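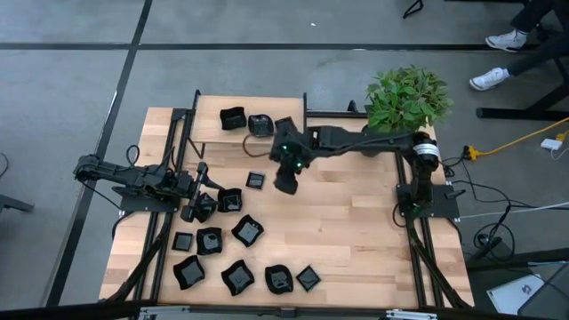 4. Setting up a hearing alert

Ekico watches public meeting calendars and legislative dockets and tells you when something you care about is about to be voted on. It does not tell you how to feel about it. You will need an account (see section 2) and at least one saved district (see section 3).

1. Sign in and open the Alerts tab. If the tab is gray, you have not confirmed your email address. Check your junk folder, where our confirmations go to live.

2. Select New Alert, then choose a body. State chambers are listed first, then counties, then everything else, including the Dorkavent Water Board, which meets more often than you would think and at greater length.

3. Type a bill number, a docket number or a keyword. Bill numbers go in without spaces or periods. HB 2,858 will return nothing. HB2858 will return the bill.

Note: Keywords match the title and summary only. The word "tax" by itself currently matches 251 open items in the Wolde County feed, and you will hear about each of them. Add a second word.

4. Pick the stages you want to follow. Introduced, Hearing Set, Amended and Floor Vote are on by default. Tabled is off by default. Turn it on if you enjoy knowing exactly when a bill stopped moving.

5. Set your notice period. The default is 48 hours before a hearing. Bodies may post a late agenda, and Ekico can't warn you about a meeting before the clerk admits there is one.

6. Choose Email, Text or Both. Text alerts are cut to 92 characters, so long bill titles will end in the middle of a word. The link still works.

7. Select Save, then Send Test. A test alert should reach you within five minutes. It concerns a made-up ordinance on porch furniture in Forkham. Please do not write to the Forkham town council. They have asked us to mention this.

Caution: Deleting an alert also deletes its history, including saved roll calls. Use Pause if you only want some quiet until the session ends. To keep a copy, open History and select Export before you delete anything.

4.1 Limits

A free account holds 40 alerts. Paused alerts count toward the limit, and expired ones do not. If you reach it, the New Alert button stays where it is and does nothing, a design choice we are reviewing.

4.2 If the alert never came

Check the following before contacting support:

- The alert is set to Active.
- The bill was not folded into another bill. Open the original and look for the Merged Into line. Alerts do not follow a merged bill unless Follow Merges is on.
- The hearing was not moved. A change of room sends no new alert. A change of date does.
- Your phone carrier has not blocked our texts. Reply START to any old one.

Note: Voice votes have no roll call to display. The Votes panel will read "Voice, ayes have it" and that is the entire record.

Section last revised May 10, 2018. The April version told you to use the Follow button, now called New Alert.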